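Vistberg Home Help: Questions about cleaning tiles, edges and pale surfaces

Last updated: 02/05/2025

We receive many of the same questions by post and through the form, so we have put the answers on one page. If your question is missing, please write to us and we will try to add it. The answers are for ordinary homes with small ceramic tiles in the kitchen or the bathroom. For natural stone, please read the last question first.

Which cleaner should I use for every day?

For daily cleaning, warm water with a few drops of washing-up liquid is enough. Wipe with a soft cloth, then wipe again with clean water. Many people forget the second wipe and later they write to us that the tiles look dull. What they see is often only dried soap.

Do I need the Grikton brush, or can I use an old toothbrush?

An old toothbrush works well on narrow grout lines. The Grikton brush has a longer handle and harder bristles, so your hand becomes less tired if you have a long strip to clean. We sell it, but we do not wish to sell it to somebody who needs to clean one small corner.

How often should I clean the grout?

In a kitchen, once in a month is normally fine. In a bathroom without a window it can be necessary every second week. Light grout shows dirt sooner than grey grout, but it also lets you notice a stain while it is still young and easy to remove.

Can I use vinegar?

Please do not use vinegar on cement grout. It removes limescale, that is true, but with time it also eats the surface of the grout, and then the dirt goes in more deeply than before. On taps you may use it diluted, if you rinse well and the maker of the tap permits it.

May I mix two cleaners if one is not strong enough?

No, never. Some mixtures make a gas which is dangerous to breathe, and bleach together with an acid cleaner is the best known case. Use one product, rinse it away completely, open the window, and try the other one on another day.

How long should the Gromemitz paste stay on the joints?

Leave it for 12 minutes and then brush it off with a little water. A longer time does not give a better result, and the paste becomes hard to remove. One tube is sufficient for roughly 132 small tiles with their joints. Test it first in a place where few people look.

My order says article 2722, but the tube has another name. Is it the wrong one?

It is the right one. Article 2722 is the Gromemitz paste in the small tube, and the label was changed in April. The content is the same as before. The cloths in the Fang series also have new labels, but their article numbers stayed as they were.

Which Fang cloth is for which job?

The thin one is for smooth surfaces and the thick one is for tiles. Wash them at 60 degrees without fabric softener, as the softener closes the fibres and the cloth stops taking up water.

What should I do with the boxes and containers that stand beside the tiles?

Take them away before you begin, also the ones which seem too heavy or too full. Dirt likes to collect along the lower edge of a box, where the cloth does not reach. Wipe the underside of the box as well, let it dry, and put it back when the tiles are dry too. If you put it back too early, the water stays under it and can leave a line. 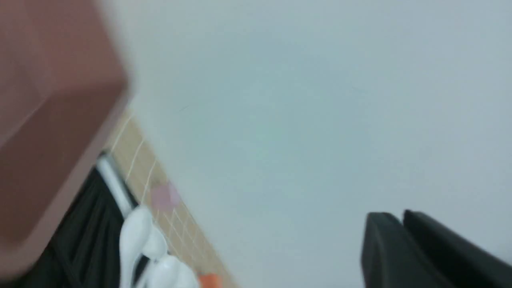
For the place where a row of tiles meets a smooth, pale surface, work with a nearly dry cloth. Fold it to a narrow edge and follow the joint in one direction. When you go back and forth, you only move the dirty water from the tiles to the pale side. Change to a clean part of the cloth after each pass, and 3 passes are normally enough.

How do I remove a coloured stain from beige tiles?

First try washing-up liquid and a soft cloth. If the colour stays only in the joint, use a small amount of the paste there and leave the tile itself alone. Stains from berries, beetroot or hair colour should be cleaned on the same day if it is possible.

Can I use these products on natural stone?

The cloths, yes. The paste, no. Marble and limestone can be damaged by it, and we cannot replace a stone which has become matt. Ask the shop where the stone was bought for a suitable cleaner.

Can I send back an opened tube?

We are sorry, but opened tubes cannot be returned. Brushes and cloths can be sent back if they were not used. Please put the order number inside the parcel and keep the receipt from the post office until you have heard from us.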